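From: Denport office
To: productivity-l
Date: June 4, 2018
Subject: Re: [productivity-l] Inbox zero by lunchtime?

On Friday the Sumham office wrote:

> Has anyone on the list tried batching email, twice a day and no
> peeking? We did the Leclerc workshop in October and were told to
> expect our afternoons back. So far we have a nice binder. Also, what
> do you do with the backlog? Ours stands at 795 and the binder says
> to "process it in one sitting."

We did the same workshop, when it came through Zoltumstead, and I still have the binder too. It holds up one end of a monitor and has been worth every penny in that role.

Batching did work for me, after a fashion. My backlog was 1328 when I began, so you are already well ahead. I tried the one sitting. I got through 17 messages, answered a survey about parking, and went home.

What helped in the end was a cruder method. Everything older than the current month went into a folder called "Old," and I waited to see who would complain. The final count was 2 people, and one of them wanted to know if I had received his previous complaint.

A few from the table, in case they come through: 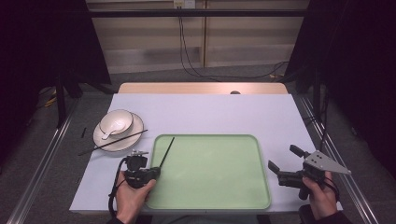
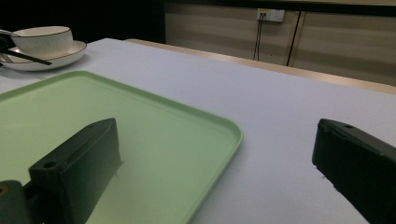
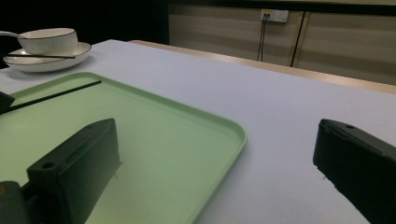 As for the no peeking part, I check at 10 and at 3, and my email program is closed the rest of the time. I mean closed, with the little counter gone from the corner of the screen. The binder suggests "mindful awareness of notifications," and I found I could be mindfully aware of them all day long and finish nothing.

Two cautions. First, tell people before you start. I put a line in my signature saying when I read mail and giving the phone extension for anything urgent. The phone rang a lot for a week and then hardly at all, so either the urgent things dried up or they are ringing somebody else now. I haven't looked into it.

Second, don't book meetings at 10 or 3. You would think a person who had just picked those hours would remember them. My calendar for the first week suggests otherwise.

I never did get my afternoons back as advertised. I got most of Tuesday's, and somebody put a planning meeting in it. If your office has worked out how to defend an empty block on a shared calendar, please write it up for the list. I'll read it at 3.

Denport office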